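Soup season at Vikwood, then. Doors at five, full by six. Přemysl Trnka has cut the December menu to 8 dishes — good call, the old one went on for ever — and the dumplings are back. Get the dumplings.

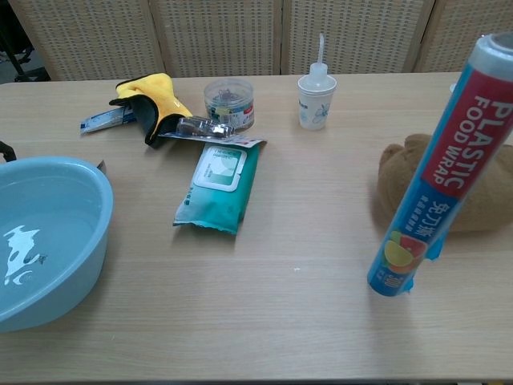 Olmedo next door is cheaper and louder. Bean stew, bread, a glass of red, 20 quid all in. Service a bit slow the night we went, but teh stew makes up for it. No bookings, so go early or be ready to queue. Pudding was rice, cold, plenty of cinamon. Had two.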